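Testing a robot on laundry: start with one garment

Folding a shirt still gives most home robots trouble. Before you buy one or build one, run this short test.

1. Pick 3 items: a towel, a T-shirt and something thick, like a fleece.
2. Drop each one on the table in a heap. Don't smooth it out first.
3. Allow 400 seconds per item and write down where it stalls.
4. Repeat with a bowl or bottle left on the table.

Our arm at Lutora folded the towel in 108 seconds. It never finished the fleece. Thick fabric hides its own edges, and the arm kept picking up the middle.
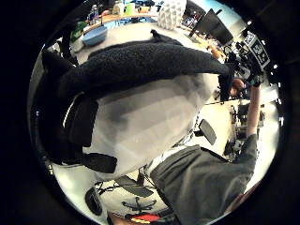

Black fleece held near its tapered end, with white fabric below it.

If two of the three items fail, keep folding by hand for now and try again after the next software update.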